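Right, hello, hi. Slide one is only my name, so skip straight past it. (Wait for the door to shut, there's always one.)

I'm going to talk about bread, and mainly about why I kept getting it wrong for 11 years. I baked for a place called Trava, up by the Stonard end of town, and my rye was famous for being like a kerb. People bought it anyway, bless them! I think they were being kind.

Ask for hands up: who's got a starter in the fridge? Who's scared of it? Same hands, usually.

So my trouble was that I fed the starter by the clock. Eight in the morning, come what may, even in January when the kitchen was freezing and the poor thing had barely woken up. Then Zane Lukoševičius came to do a month with us and asked me why I never smelled it first. I had no answer. I mumbled something about the rota.
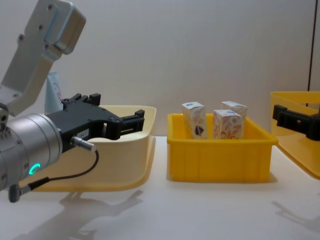
Anyway, I started a notebook. I've got 843 loaves in there now, with scribbles next to most of them (some just say "no"). The long ones were the best, the doughs I left in the cold for 72 hours, and I'd only left the first of those because I forgot it. Tell the story about the bus here if we're running early. If not, go on to salt.

Salt. I used to chuck it in with everything else. Now I hold it back till the dough's had a rest, and I find it much nicer to work by hand. Pärn, the mill I buy from, do a coarse rye that drinks loads of water, so go slowly with that one and add it in 2 goes.

Pass the tasting plates round now, seeded one first. Butter's at the back.

Questions until ten to four, then Fistside need the room for their choir.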